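白い机の上の白い器 ― 縁の線は、器を見つけやすくするか ―

生活デザイン演習 期末レポート
Roswitha Tiedemann(共同作業者:Siyabonga Motaung)
提出日:2026年2月22日

1. テーマを選んだ理由

私の祖母は、目が少し弱くなってから、食卓で器の縁に手をぶつけることが多くなりました。祖母の家のテーブルは明るい色で、皿も白いです。去年の夏に帰国したとき、母が皿の下に青い布を敷いていました。祖母はその布があまり好きではありませんでした。食堂のようではなく、病院のように見えると言っていました。

この授業で「身近なものの見え方」という課題をもらったとき、私はこの布のことを思い出しました。布を敷かないで、器そのものに小さい工夫をすれば、白い机の上でも見つけやすくなるでしょうか。Motaungさんは陶芸の経験があり、縁に線を引いた器を提案してくれました。それで、私たちは二人でこのテーマに取り組むことにしました。

2. 材料と場所

器は白くて丸い浅い鉢を使いました。縁に細い黒い線が一周しています。Nenicoという小さい工房の製品で、直径は195mmです。くらべるために、同じ形で線のない器も借りました。予算は3,000円でしたから、線のある器だけを買い、線のない器は工房の方のご好意で貸していただきました。

場所はFlanbridge館の実習室です。この部屋を選んだのは、私たちの条件に近かったからです。大きい白いテーブルがあり、天板はつやがありません。壁も白く、昼間はとても明るいです。床は濃いグレーのカーペットですから、テーブルの端は遠くからでもよくわかります。この点はあとの結果と関係がありました。

最初は、Donwoodの学生食堂で実験することも考えました。しかし、食堂のテーブルは木目の模様で、まわりに人が多く、器以外のものがたくさんあります。「白の上の白」という条件を作ることができないので、食堂はやめました。

3. 方法

参加者は、同じ学部の学生と職員の方、合わせて21名です。全員に、見えにくさを体験するための、くもったゴーグルをかけてもらいました。ゴーグルはWendt先生の研究室から借りました。

手順は次のとおりです。

(1) 参加者はテーブルに背中を向けて立ちます。
(2) 私たちは器を一つ、テーブルのどこかに置きます。位置は毎回変えます。
(3) 合図のあと、参加者はふり向いて、器の縁を指でさします。
(4) 参加者はそのまま手を伸ばして、縁に軽くさわります。
(5) 終わってから、どこが見えたか、何を手がかりにしたかを話してもらいます。

時間を計ることも考えましたが、練習のときにストップウオッチを持つ人が緊張して、押すのを忘れることがありました(それは私です)。それに、早く見つけることより、安心して手を伸ばせるかどうかを知りたいと思いました。そのため、時間の記録はやめて、手の動きの観察と、参加者の言葉の記録を中心にしました。実験の期間は2週間でした。

4. 結果

4.1 線のある器

多くの参加者は、器の全体ではなく、線を先に見つけたと話しました。「黒い輪が浮いているようだ」という言い方をした人もいます。線を見つけたあと、その内側がくぼんでいることは想像でわかったそうです。手の動きはだいたいまっすぐで、途中で止まることが少なかったです。

ただし、線が細いので、器がテーブルの遠い側にあるときは、線が切れて見えると答えた人がいました。手前の線は見えるけれども、向こう側の線が見えないので、器の大きさを小さく考えてしまいます。その結果、指が縁ではなく器の内側に入ることがありました。もし中にスープが入っていたら、これは困ることです。

4.2 線のない器

線のない器では、手がかりは影と光でした。器の下にできるうすい影や、内側の壁に当たる光を探したと、参加者は説明しました。晴れた日の昼は、部屋全体が明るくなりすぎて、影がほとんどわかりませんでした。夕方のほうがよく見えたという意見がありました。明るければ見やすいと私は考えていたので、この意見には驚きました。

手の動きは慎重でした。テーブルに手のひらをつけて、横にすべらせながら器を探す人が何人もいました。この動きは、祖母がするのと同じです。

4.3 テーブルの端

予想していなかったことですが、何人かの参加者はテーブルの端を基準にしていました。白い天板と暗い床の差が大きいので、端の線がはっきりします。そこから「端から手のひら一つぐらいのところ」というように、器の位置を考えていました。器が端に近いときは、線のない器でもあまり困らなかったようです。反対に、天板の中央に置いた器は、近くに基準がないので、いちばん難しいという感想でした。

5. 考察

縁の線は、器を見つけるための助けになると考えます。特に、天板の中央のように、まわりに手がかりがない場所で役に立ちました。一方で、線の太さは十分ではないかもしれません。Motaungさんは、線を太くすると器の印象が重くなり、料理の色にも影響があると心配しています。私は、手前側と向こう側で太さを変えることができないかと質問しましたが、そうすると器に向きができてしまい、使う人がいつも向きを直さなければなりません。この問題はまだ解決していません。

線の位置についても話し合いました。今回の器の線は縁にあります。もし外側の少し下に線があったら、上から見る人には見えません。立っている人と座っている人では見える角度が違いますから、食事の場面で調べるなら、参加者に座ってもらう必要がありました。これは私たちの方法の弱いところです。

また、くもったゴーグルで体験する見えにくさは、実際に目が弱い人の見え方と同じではありません。この点はWendt先生からも指摘を受けました。本当に必要なのは、祖母のような人に使ってもらって、意見を聞くことだと思います。

6. 写真(実習室)
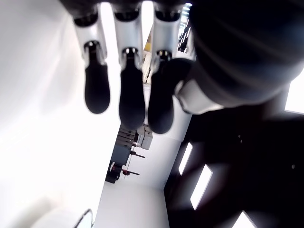
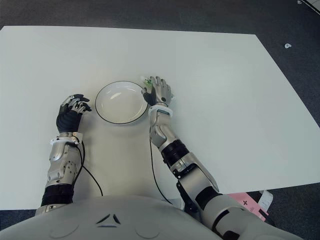
白い天板の中央に、縁に黒い線のある器

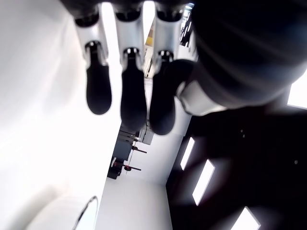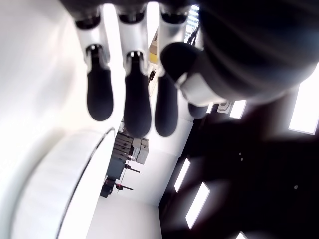 7. 今後の計画

来学期は、線の太さが違う器をいくつか作りたいと思っています。Motaungさんが大学の窯を予約する予定です。色も黒だけではなく、濃い青と茶色を試します。祖母に聞いたところ、黒い線は「お葬式の手紙のようだ」という返事でした。ドイツでは、亡くなった人を知らせる手紙に黒い枠がつくことがありますから、祖母の年代の人にはそのように感じられるのでしょう。見えやすさだけを考えていた私には、とても大切な意見でした。

それから、器の中身を入れた実験もしなければなりません。白いヨーグルトとトマトのスープでは、縁の見え方がまったく違うはずです。

8. 謝辞

実習室の使用を許可してくださったFlanbridge館の皆様、器を貸してくださったNenicoの皆様、ゴーグルを貸してくださり、方法についても助言をくださったWendt先生に、心からお礼を申し上げます。日本語の文章は、留学生センターの作文相談で見ていただきました。残っている間違いは、私の責任です。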